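Startseite » Ratgeber » Wäsche » Oberteile falten: Was taugen die Tricks?

Wäsche falten wie im Laden - muss das sein?

Jedes Jahr taucht eine neue Falttechnik auf, die angeblich den halben Schrank frei macht. Ich habe da meine Zweifel. Ein Pullover wird vom Falten nicht dünner, und wer 848 Kniffe kennt, hat immer noch denselben Stapel vor sich.

Ein paar Dinge haben sich bei mir trotzdem gehalten.

Die Unterlage
Auf dem Bett falte ich nicht mehr. Die Matratze gibt nach und der Stoff rutscht weg. Ein glatter, fester Tisch ist besser, er darf ruhig klein sein. Faltbretter aus Kunststoff kann man kaufen, meines liegt seit zwei Jahren hinter dem Schrank.

Langarm: erst längs, dann quer
Oberteil hinlegen, Ärmel glatt einschlagen, der Länge nach zusammenlegen und mit der flachen Hand von der Mitte nach außen streichen. Dann einmal quer umschlagen. Das berühmte Dritteln, damit das Shirt von allein steht, klappt bei festem Jersey ganz ordentlich. Bei dünner Viskose fällt es um, egal was im Video gezeigt wird.

Bügeln oder nicht?
Leichte Knicke verschwinden beim Tragen, behaupten manche. Bei mir nicht immer. Wer es glatt haben will, muss eben doch ans Brett.

Der Behälter daneben
Ungefaltetes kommt in eine Wanne mit Rand, rechts neben den Platz (Linkshänder: andersherum). Große Stücke nehme ich zuerst heraus, sonst findet man die kleinen darunter nie. 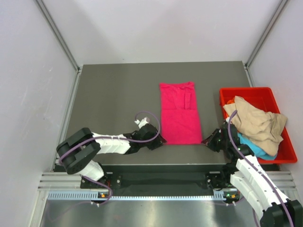
Rosa Oberteil gefaltet, der Rest liegt noch im roten Behälter.

Und die Zeitersparnis? Leser Ludger Hinrichs aus Dorkum schrieb mir, er schaffe ein Hemd in 5 Sekunden. Das möchte ich sehen. Ich brauche deutlich länger, und der Stapel hält trotzdem nur, bis jemand das unterste Teil herauszieht.

Stand: Mai 2020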